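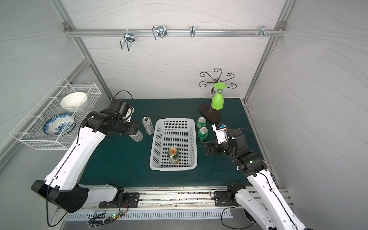 4. Changes to work on the packing floor

4.1 The job before the cells

Pruveck's Brarnbridge site repacks mixed goods for smaller shops. Stock comes in by the pallet from several suppliers and goes out in baskets made up to each shop's order. Drinks make up most of the volume, followed by tableware and a changing range of odds and ends. At the time of the study the site employed 80 people on the floor over two shifts, most of them as packers.

Before the cells were put in, a packer stood at a bench with an empty basket and an order sheet. Stock was set out on the bench by a runner. The packer picked each item, looked it over, turned it so the label could be read, and placed it in the basket. When the basket was full it was pushed onto the roller and a new one pulled down from the rack overhead. A good packer finished an order without looking at the sheet more than twice.

The packers we spoke to did not describe this as hard work in any one motion. What they talked about was the total. Sore wrists and a stiff lower back came up in nearly every interview, and several people had asked to be moved to the runner job for a few weeks at a time to get a break from standing still. The same people also said they liked the pace of the bench. They could talk to the person beside them, and they could speed up before lunch and ease off afterwards, so long as the count at the end of the shift was right.

4.2 What the cells do

The company calls the system Brastia. Each cell is a boxy enclosure with a table inside and two robot arms mounted at the front edge, one to each side (Figure 3). The basket sits in the middle of the table and the loose stock stands to the left and right of it, within reach of the arms. In Figure 3 the basket holds a single beer can and the remaining cans are still on the tabletop, with the left gripper reaching down over one of the silver ones. The other arm is on the side where the green soda cans stand.

Figure 3. A two-arm cell during a drinks order. One can is in the basket; silver and green cans stand on the table beside it.

Cans were the first item type moved across to the cells, and they remain the type the site trusts most. Cans of one kind are the same shape, they stand up on their own, and small dents do not change how they are gripped. Bowls, plates and goblets were added later in the study and were still handled at the benches for most orders when we left.

A cell does not work alone. Someone has to put the loose stock on the table, put an empty basket in the middle, start the order, take away the finished basket, and deal with anything that goes wrong. The site calls this person a tender. One tender looks after several cells. On the day shift we observed tenders moving between cells almost without stopping, and on a busy day one group of cells turned out up to 310 baskets.

4.3 From packing to tending

Our material for this part comes from 41 interviews and from floor visits spread over five months. We spoke to people on both shifts, including some who had chosen to stay at the benches and some who had moved to tending and then moved back.

The first change people named was in what they looked at. A packer looks at the item in hand. A tender looks at the table as a whole and tries to judge whether the arms will have trouble with it. Cans placed too close together were the usual example. Two cans nearly touching were no bother to a packer, but a gripper coming down over one of them could nudge the other, and a fallen can stopped the cell. Tenders learned to leave gaps. They also learned which spots on the table were awkward for an arm to reach, and they stopped using them. None of this was in the training material at first. It passed from one tender to the next on the floor, and the shift leads wrote it down afterwards on a laminated sheet.

The second change was in how waiting felt. At the bench, a pause was a rest. At the cells, a pause often meant that something was about to need attention. One tender told us: "You're not doing anything, but you can't do anything else either." Another compared it to watching a pot. Tenders who had only two cells to look after complained of boredom. Those with more complained of never getting back to the first before the last one stopped. The site tried several groupings and had not settled on one.

The third change was physical. People who moved to tending reported fewer sore wrists within the first few weeks. They also walked a good deal more, and some who had been comfortable at a bench with a stool found this difficult. Two older packers moved back for this reason alone. The lifting changed as well. A full basket had been slid off the bench onto the roller, but at the cell it had to be lifted up and over the front rail, and tenders did this many times a shift. In our view this is the clearest fault in the layout. Tenders had raised it in the first month, and the answer they received was that a lower front would need a different mounting for the arms.

4.4 Stops and who fixes them

A cell stops when an arm loses an item, when it cannot find the next one, or when the tender presses the button. In the early weeks all stops went to the technician's desk. The technicians, who are supplied under contract by Gillies, were based in an office on the floor above, and a tender would ring the desk and wait. Packers on the nearby benches noticed how long this took and made a point of telling us.

By the second month tenders were clearing most stops themselves. A fallen can was stood up again, the order was resumed, and the desk was not called. This was against the written procedure, which said that only a technician could reach into the enclosure after a stop. Both the shift leads and the technicians knew that it was happening. The technicians were in favour, as it saved them the stairs. The shift leads were uneasy and wanted it either allowed or prevented.

The procedure was changed midway through our visits. Tenders who had completed a half-day course could clear a stop once the arms had been locked, and the lock was moved to a place they could reach without leaning in. We think the order of events here matters. The skill came first, on the floor, and the rule followed. For some weeks in between, tenders carried the risk for a job they had not formally been given. Several of them raised this when the question of pay came up.

4.5 Pay and grading

Packers at Brarnbridge had been paid an hourly rate with a small bonus tied to the number of baskets finished. The bonus did not fit tending. A tender's count depended on how many cells they had, what was in the orders, and how often the arms stopped. For the first part of the study tenders were paid the average bonus of the benches. Fast packers who moved across lost money by this, and slower packers gained. It is no surprise that the fast packers were slow to volunteer.

Later the site made tending its own grade, with a flat rate a little above the packer rate and no bonus. Most tenders we spoke to after the change said they preferred it. Those who did not were mainly people who had taken pride in their count. One said she used to know by the afternoon tea break whether she had had a good day, and now she had no way of telling.

4.6 Talk on the floor

The benches are set close together and face one another. The cells stand in a row, and a tender is usually walking between them. Packers talked as they worked, about the job and about everything else, and new starters picked up much of what they knew this way. Tenders had less of this. They talked at changeover and at meal breaks, and during the shift they mostly passed each other with a word or two.

Some of the tenders missed the company and some did not. The effect on training was more even. New tenders who had never packed at a bench took longer to see why a table was badly laid out, and they asked fewer questions, having fewer people within earshot. The shift leads dealt with this from November by starting every new person at a bench for the first two weeks, whatever job they were hired for. Several of the experienced packers were asked to take a new starter beside them during that time. It was extra work and was not paid as such, and the packers who agreed to it were largely those who had turned down tending.

4.7 Jobs

Nobody lost a position at the site during the study. Vacancies at the benches were left open when people moved on, and the hours once filled by casual staff before holidays were cut. Permanent staff tended to describe the change as having cost no jobs. The casual workers we were able to reach did not see it that way. We spoke to only a few of them, as most had already found work elsewhere, and their side of the change is thinner in our material than it ought to be.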